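Switching to a Starter I Keep in the Fridge

February 27, 2025

I started baking bread in September, after we moved to Greenwood and the only bakery within walking distance closed. For the first couple of months I kept my sourdough starter on the counter and fed it every morning. I was going through a bag of flour a week and throwing most of it away.

Now the starter lives in the fridge. I keep 50 grams of it in a jar with a loose lid and feed it once every 7 days, whether or not I plan to bake. It gets a gray liquid on top sometimes. I stir that back in and the bread tastes the same to me.

The night before I bake, I take the jar out and let it sit until it loses its chill, then feed it with equal weights of flour and water. Our kitchen is cold in winter, so I leave it in the oven with just the light on. By morning it has usually doubled. If it hasn't, I wait. I have rushed it twice and got flat, gummy loaves both times. 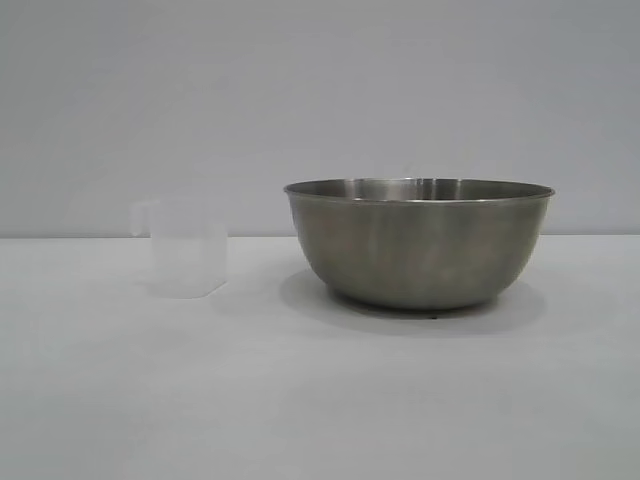 Steel bowl and measuring cup.

My basic loaf uses 500 grams of bread flour. I buy the Drerkell white, and when the store is out I get Rarkach, which soaks up a little more water. I mix everything by hand, rest it for half an hour, add the salt, and fold it a few times over the afternoon. Then it goes into the fridge, covered, for 16 hours. The long rest gives it a more sour taste, and cold dough is much easier to score.

I tried skipping the cold rest last month when we had people over. The loaf was fine — milder, with a paler crust — and it was gone before the soup was. I would do it again if I was short on time.

The discard goes into crackers or pancakes. There is far less of it than there used to be, so I make crackers maybe twice a month. Next I want to try the Pidoldale rye, swapping in a small amount at first. Rye ferments faster, so I'll probably have to cut the afternoon rise short.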